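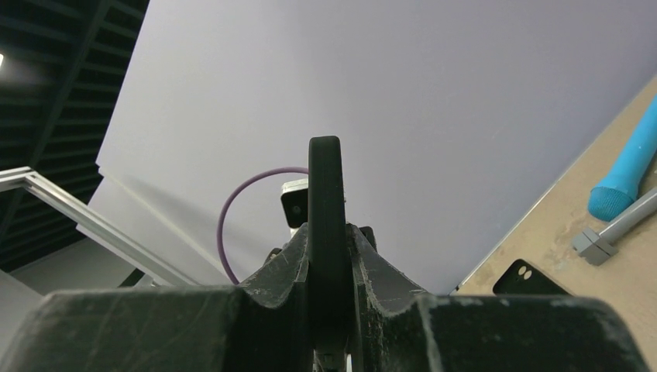

Zidari Drawer
README, last touched 24 Nov 2025

Zidari Drawer is a list of small things with cables. It covers desk clutter in four shared offices and one flat whose tenant was too polite to refuse. Each row is one object: what it is, what colour it is, what it plugs into, and whether anyone could say what it was for. The last column is the most popular and the least full.

Contents

objects.csv: 598 rows, one per object
cables.csv: 340 rows, one per cable, including those attached to nothing
places.csv: the desks, shelves and drawers, under made-up names (Polik, Birhane and so on)
notes.txt: remarks that would not fit in a column, some of them rude

Columns worth explaining

kind: a plain word such as box, plug, lamp, reader, lump. "Lump" means we gave up.
colour: the main colour first, then the second. Black and white is entered as black-white whichever there is more of, after an argument that used up most of a Friday.
cable_colour: kept apart from colour. Purple is its own value and must not be folded into blue. Version 2 did this and we had complaints.
cable_shape: straight, looped, coiled or knotted. A loop is one bend that nearly meets itself. Two or more is a coil. A knot is whatever made you swear.
purpose: free text. Blank means nobody knew. "Important" means nobody knew but they wouldn't let us unplug it.

Known problems

Lengths were taken with a tape measure that starts at 6 mm, the end having been chewed. Lengths in cables.csv are corrected. Lengths in notes.txt are not.

Polik was tidied halfway through the count. Its first 200 objects were listed before the tidying and the rest after, so please don't use it to say anything about tidiness.

Anything partly hidden behind something else was entered by the part that showed. A box with a round opening in the front is down as "box, round opening" and not as a camera, however sure you feel.

Using it

Do what you like, but say where you got it. Corrections are welcome if they come with a row number. The Zakidis shelf is due to be added in December, assuming we can get the cupboard open.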